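Whiteboard task, uni robotics club – does the left arm have to do anything?

boltbucket
Posted Sunday, 4:12 pm
Hi all, second-year here, in the Pekby student robotics club. We've picked the whiteboard task for our term project: the robot has to make a tick on a small board lying on the table, then wipe it off again. Two arms, and the rules sheet just says "both arms available". We've got 143 demos recorded so far and we're arguing over whether the left one should be holding the board down. Half of us reckon yes, the other half reckon it doubles the work for whoever's on the controls. What did your clubs do?

prullia_pete
Posted Sunday, 4:40 pm
Hold it down. We did the same task for the Prullia Cup last year with one arm parked and the board went for a wander every time the pen touched. Lost heaps of points on it. Rubber feet helped a bit, not enough.

gumleaf77
Posted Sunday, 5:05 pm
Disagree with pete, sorry! We ran it one-armed and came fourth, which for us was massive. If you press lightly the board stays put. The trouble with holding is that you end up with two grippers fighting over the same bit of plastic, and your demos get messy because everyone holds it somewhere different. Got a photo of your setup?

boltbucket
Posted Sunday, 5:31 pm
Sure, grabbed one off the head camera. Left arm's just hanging about with its fingers open, as per the argument.

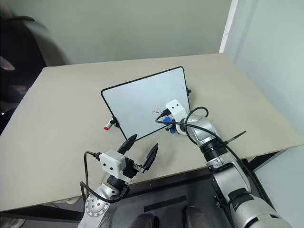 My own worry is more about where the board goes at the start of each run. At the moment we plonk it down any old way and let the driver deal with it, and I can't decide if that's good variety or just us being slack. It's on a proper slant in that one, and the red tick has ended up over to the right of centre, right next to the gripper. Some of the others want tape marks on the table so it's always square. I'd hate to train on 200 tidy runs and then have the judge put it down crooked.

prullia_pete
Posted Sunday, 5:48 pm
No tape. Judges absolutely will put it down crooked, ours did. Leave the slant in. And that tick is tiny, mate – go bigger or your wiping demos will teach it to dab.

gumleaf77
Posted Sunday, 6:20 pm
Agree on the tape, there's a first. Not sold on the bigger tick though, small ones are quicker to wipe and you've got a time limit. I'd tie up that cable looping over the right arm before I touched anything else. We had one snag in the middle of a heat and that was our arvo gone.

boltbucket
Posted Sunday, 6:34 pm
Righto, cable first. Then I'll do 4 sessions with the left arm holding and 4 without and see which lot trains better. Will report back once we've got the thing booked again.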